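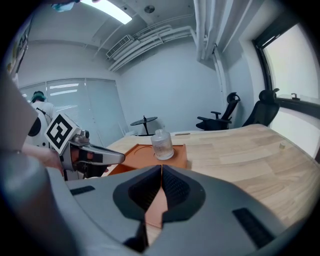
Fig. 7. Hand on the black handle, left side.

Section 4. Setting up and levelling the Jimetti desk

Please read the whole section before you begin. You need a second person for steps 3 and 4, and a spirit level. The desk was designed at our Ismont workshop in 1992, and the feet have changed one time only, so older owners can also follow this text.

1. Choose the place. Keep the desk 12 cm or more from a radiator.
2. Lay a blanket on the floor and put the top on it with the good side down.
3. Hold the first leg frame in its position and put in all four bolts by hand. Do not tighten yet.
4. Do the same with the second leg frame, then tighten all the bolts a little, going from corner to corner.
5. Turn the desk over together. Lift it – do not roll it on the legs.
6. Put the spirit level along the front, then along the side. Turn the feet until the bubble stays in the middle both ways.
7. Tighten the bolts fully.

Caution: never use an electric screwdriver for the bolts. The threads in the top can be damaged and this is not covered by the guarantee.

Note: if one foot still does not touch the floor after step 6, order the long foot, part number 253. It fits both leg frames. 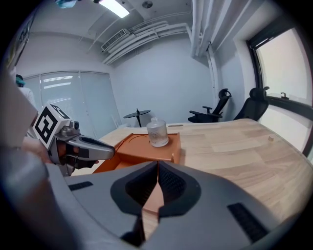

Fig. 8. Orange box material and wood below the black finger pads.

4.1 First oiling

The top is delivered without a finish. Oil it before the first use with Flornuline clear oil, part number 234.

1. Remove the dust with a dry brush.
2. Put a small quantity of oil on a cotton cloth and rub it in the direction of the grain.
3. Wait twenty minutes and wipe away what is left on the surface.
4. Leave the desk overnight. Repeat once the next day.

Caution: cloths with oil can catch fire by themselves. Lay them flat outdoors to dry, or keep them under water in a metal tin with a lid.

Pfister drawer units must be fitted only after the second oiling. See section 5.

Text and corrections: Thaddeus Park, April edition.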